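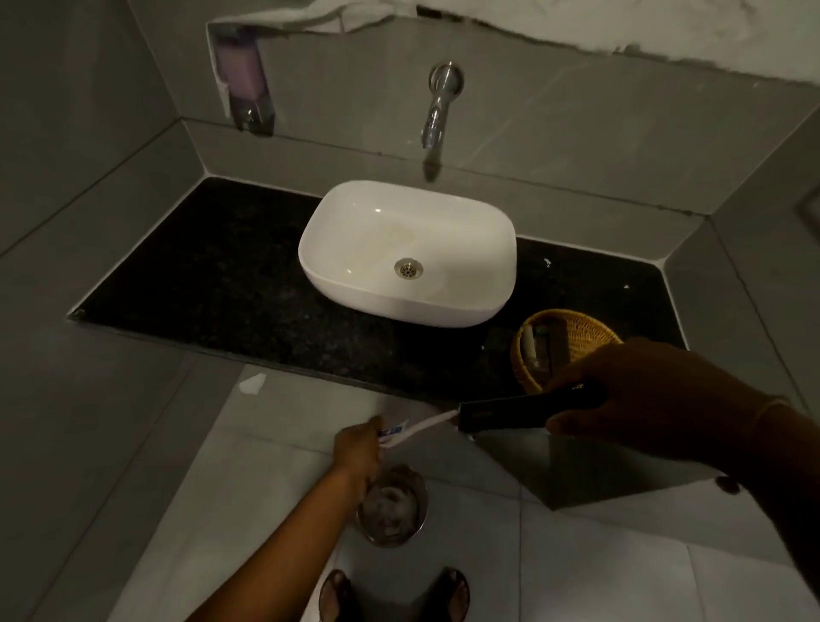
Water firm's "smart saving" figures don't add up, says Kulstead tenants' group

Kulstead Tenants' Network has asked Kelent Water to withdraw its claim that the Tello tap insert saves every household 50 litres a day. The claim rests on a trial in 18 flats, all of them newly fitted out, and it ran for a single month. 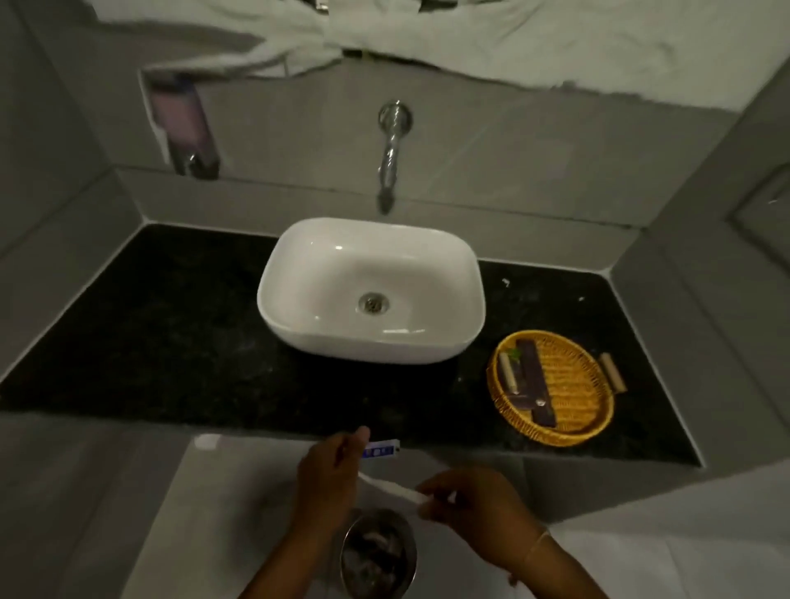
Una Thackray

The network asked 378 of its own members to read their meters before and after fitting the insert. Most saw little change. Kelent says our members may have fitted it wrongly. Perhaps some did, but the leaflet promised a job anyone could do.

Vundeo, which makes the insert, has yet to send us the trial data we requested in December. We are told it is "being prepared". 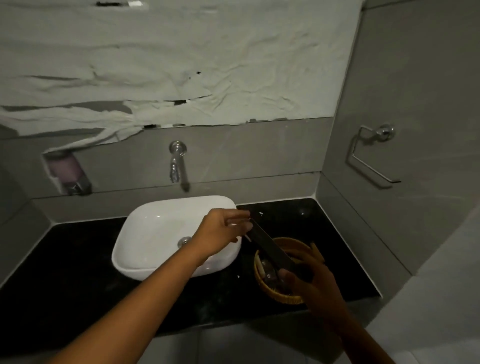 A bathroom basin on a black counter.

Kelent plans to post out another 200 inserts this spring, paid for through bills. We want that put on hold until the full results are published, including the flats where usage went up.

Notes to editors: meter readings are available on request from the network's office.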